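4. Setting up the wrist camera and the table

This section is for members of the Stustis robotics club who prepare the arm for the bowl task. Please complete section 3 (Mounting the arm) before you start. If the arm is not yet fixed to the table with both clamps, do not connect the power.

You will need:
the wrist camera and its short cable
the Vass bracket with four screws
the small hex key from the blue box
the club laptop, with the Troster program already installed
one bowl

The work takes 50 minutes the first time. Later it goes much faster.

4.1 Fixing the camera

1. Switch off the arm at the power supply and wait until the light on the base goes out.

2. Hold the bracket against the wrist plate. The side with the letter V must look to the fingers.

3. Put in all four screws by hand before you tighten any of them. Then tighten them crosswise, a little each time.

4. Place the camera in the bracket and close the clip. You should hear one click.

5. Lead the cable along the arm and fasten it with the soft straps. Leave a free loop at the wrist. The loop should be large enough to put three fingers through.

CAUTION: Do not use the hard plastic ties from the electrical drawer. Last year one of them cut into the cable at the wrist joint, and Tamás Kozma had to solder it two times before the regional round.

Note: The screws are the 12 mm ones. The longer screws in the same box fit the thread too, but they touch the motor housing behind the plate.

4.2 First start

6. Check that no person has hands or sleeves near the arm. Say "power on" aloud and wait for an answer from your partner.

7. Switch on the power supply, then start Troster on the laptop. Open the Camera page.

8. Choose the wrist camera from the list. If the list is empty, take out the cable at the laptop side and put it in again. Do not pull the cable at the camera side while the arm has power.

9. Set the exposure to 560 and turn off the automatic mode. With automatic exposure the colours change each time the arm passes over something light, and the recordings from one afternoon will not match each other.

10. Press Home. The arm moves slowly to its start position. Keep one hand at the stop button until it stands still.

Note: If the picture is upside down, the bracket is mounted the wrong way. Please go back to step 2. There is a "rotate" box in the program, but we do not use it, as Katalin Oláh's script for the competition expects the picture without rotation.

4.3 Placing the bowl

11. Clear the table of everything that is not part of the task. Pencils, phones and cups should go on the shelf by the window.

12. Put the bowl to the right of the arm's start position, with its centre 26 cm from the edge of the base. Measure it with the ruler — do not guess by eye.

13. Open the gripper completely with the O key.

14. Move the arm above the left edge of the bowl with the arrow keys, in slow mode, and look at the camera page. 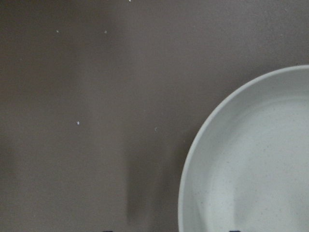 Figure 4. Wrist camera view with the gripper open above the edge of the bowl.

15. Compare your view with Figure 4. The bowl should be on the right side and the rim should make a clear curve against the brown table. Only the ends of the two fingers should show, at the bottom.

16. If you see much more of the fingers, loosen the clip and tilt the camera a little outwards. If you do not see them at all, tilt it inwards. Repeat step 15 after each change.

17. Look also for small white specks on the table, like the ones to the left of the bowl in Figure 4. Wipe the table with a dry cloth before you record.

Note: A soft shadow on the table is normal. If the shadow has a hard edge, a desk lamp is on. Switch it off and use only the ceiling light.

18. Save the settings under your group's name. Do not save over the file "skollalside", which Ernő Somogyi keeps for the competition in April.

CAUTION: Always move the arm up and away from the bowl before you close the program. The motors let go when Troster closes, and the arm falls under its own weight.

If the camera page stays black after step 9, see section 7, or ask Mariann Barta in the workshop before 17:00.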